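Vonari Media posts record half-year subscriber growth and names new head of programming

2018-06-07

Vonari Media finished its first half with the best subscriber growth in its history, adding 2223 paying households to its streaming and regional television service, Sukus.

The company also confirmed that Teguh Wijaya will take over as head of programming in July. He joins from the production house Plisitz, where he ran the home and lifestyle slate.

"I've watched Sukus from the outside for years and I love what this team makes," Wijaya said. "There's so much room to do more with everyday life, the kitchens and bedrooms and backyards our viewers know best. I can't wait to get started!"
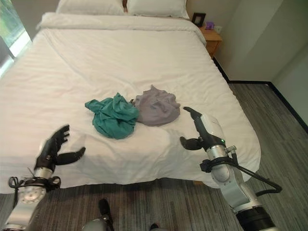
Teal and gray garments on a white duvet.

Four new local series will go into production under Wijaya, two of them made together with Plisitz. The first, a half-hour show on small homes and the people who live in them, has been ordered for a full season.

Advertising revenue held steady through the half, with strong bookings from furniture and travel clients making up for a softer spell in motoring. Program costs came in on budget.

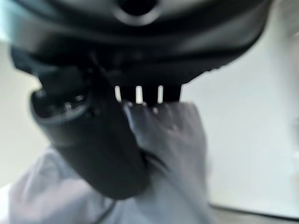 Vonari will also move its newsroom and sales staff into one building, the former Chaturvedi print works, where 80 people will share a floor for the first time. Fit-out is well underway and the first teams are due to move in July, the same month Wijaya starts.

The board has kept its full-year guidance unchanged and will give a further update with the annual results.

About Vonari Media
Vonari Media owns and runs Sukus, a regional television channel and streaming service carrying local news, sport and lifestyle programs.

Media contact: Vonari Media press office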